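How to Pack a Day Bag You Won't Have to Dig Through

I used to be the person crouched on the train platform with half my bag on the ground, looking for a tissue. Then I spent a summer doing day walks out of Brirdale with my friend Hanne Mogensen, who can pull a plaster out of her backpack without looking, and I got jealous enough to copy her. I've changed bits of her system since, so blame me if it doesn't work for you.

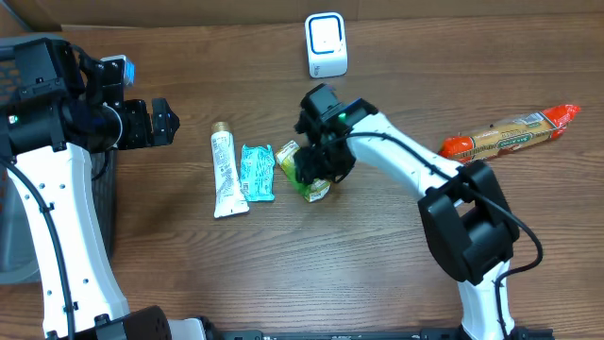 You need one bag you already own and two zip pouches in different colors. Mine are red and gray. Please don't go and buy a fancy organizer with 9 pockets - I did that once and lost my keys inside it for a whole weekend.

Step 1. Empty the bag completely

Turn it upside down and shake it. Check the little inside pocket too (I found a bus ticket to Claltgate in mine, and a very old mint). Wipe out the bottom with a damp cloth and leave it open until it's dry.

Step 2. Sort by when you'll want it

Most people sort by type, so all the bathroom stuff goes together and all the food goes together. I sort by moment. Red pouch is for "right now" things: tissues, lip balm, hand gel, plasters, a painkiller or two. Gray pouch is for "later" things, like a charging cable, spare socks, a pen and a folded shopping bag.

If you can't decide where something goes, ask yourself if you'd want it while standing up. If yes, red pouch.

Step 3. Shrink the liquids

Big bottles are what make a day bag heavy. I decant sunscreen into a small pot and write on the lid with a marker. Screw caps are better than flip caps, which pop open the second you sit on them. Ask me about the Sunday I got hair conditioner all through a library book.

Step 4. Load it in this order

Gray pouch goes in first, flat against your back. Next comes your sweater or rain jacket, rolled up tight. Food sits on top of that, and the hard stuff (an apple, a lunch box) goes under anything that crumbles. Red pouch goes in last, right under the zipper. Water goes in the side pocket, always the same side! I'm left-handed so mine's on the left.

Step 5. Put it on and walk around

Go up and down the stairs a couple of times. If something pokes you, move it now. If the bag pulls you backward, the heavy things are too far from your spine, so take them out and push them in closer.

Step 6. Reset when you get home

This is the bit I still skip when I'm tired. Take out the trash and the leftovers, swap the used tissues for a fresh pack, and hang the bag back on its hook with both pouches inside. It takes me 2 minutes, and the next morning I only have to add lunch and fill the bottle.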